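Start Erzählungen Werkstatt Archiv Kontakt

Der zweite Greifer

Um kurz nach sechs hatte Nadiia die neuen Finger montiert und rief quer durch die Halle, es könne losgehen. Colm Flanagan kam mit zwei Tassen Tee angerannt, verschüttete die Hälfte und strahlte trotzdem. Seit dem Sommer verglichen sie in Fallitz nun Greifer, und er freute sich auf jeden Durchlauf, als wäre es der erste!

»Parallelbacken gegen Parallelbacken«, sagte Nadiia Bondarchuk. »Nur der Regler ist anders. Der alte kennt auf und zu. Der Geraghty spürt, was er hält.«

»Und das glaubst du?«

»Ich will es sehen.«

Mit dem alten Regler hatten sie 143 Griffe geschafft, davon 40 so schief, dass die Karte im Schacht verkantete. Teresa Corrigan in Trendow hatte die Liste gelesen und nur zurückgeschrieben: Weitermachen, das ist herrlich. Sie meinte es auch so. Teresa liebte Fehlerlisten.

Colm stellte die Kraft herunter, dann noch ein Stück. Er mochte diesen Moment, wenn das Summen der Motoren tiefer wurde und man sich einbilden konnte, die Maschine hole Luft.

»Avo, Ablage links«, sagte er. So hieß der linke Arm, seit Chepkoech ihn getauft hatte.

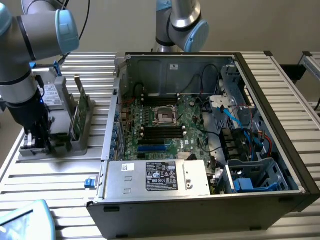
»Jetzt die Karte«, flüsterte Nadiia, obwohl Flüstern überhaupt nichts half. Die Backen schlossen sich, hielten inne, gaben einen Hauch nach und fassten noch einmal. Auf dem Monitor stieg die Kurve sanft an und blieb liegen wie ein Seil auf einem Tisch.

»Hast du das gesehen? Er hat nachgefasst! Von allein!«

Colm hatte es gesehen. Er vergaß den Tee, zog den Hocker heran und griff zum Stift.

»Noch mal«, sagte er.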